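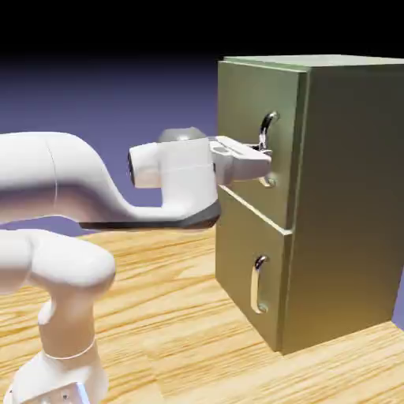 The simulated cell at the top drawer, gripper on (or very nearly on) the handle.

Dec 22, 2025

I have spent most of my spare evenings since September teaching an arm to open a drawer. A toddler manages this by accident, usually with your good scissors inside. The arm has had considerably more help.

The cell is called Vallton, after the road I used to live on, and it exists entirely inside my computer. I had assumed that a simulated machine would need no looking after. There is no grease and no dust, and no cable gets shut in a door. What there is instead is a folder of settings, and it goes off like milk.

The latest bout began when I updated the physics package and the arm forgot where handles were. It closed its fingers roughly 10 millimetres short, gripped the air with great confidence and pulled. Then it reported success, which I took personally.

So, for anyone keeping a similar pet, I went through it in this order.

First the base. I set it back to its proper spot on the table and locked it there, having found that my last tidy-up had nudged it by 3 millimetres. I have no memory of doing this and will be denying it.

Then the tool point, which is the spot the software believes is between the fingertips. Mine was still set for the old gripper, the one I called Darnadex when I was still giving things grand names. I measured the new fingers, typed the figure in, and most of the missing distance came back at once.

Then the handles. They are upright bars, so the hand has to come in with its fingers either side of the bar and stay level while it pulls. Tip the wrist even slightly and the drawer jams on its runners. I allow it 15 tries at each drawer before I change anything - otherwise I fiddle after every failure and learn nothing.

Last came friction, which I had left at whatever the update fancied. Turned up too far, the drawer came out in jerks. Too low, and the fingers slid off the metal like a hand off a wet bath tap. I settled somewhere in the middle and wrote the number down this time, on paper, on the wall.

The top drawer now opens in 40 tries out of 40. The bottom one is sulking, and the elbow gets much too close to the table on the way down for my liking. I'll have another go at it after the mince pies.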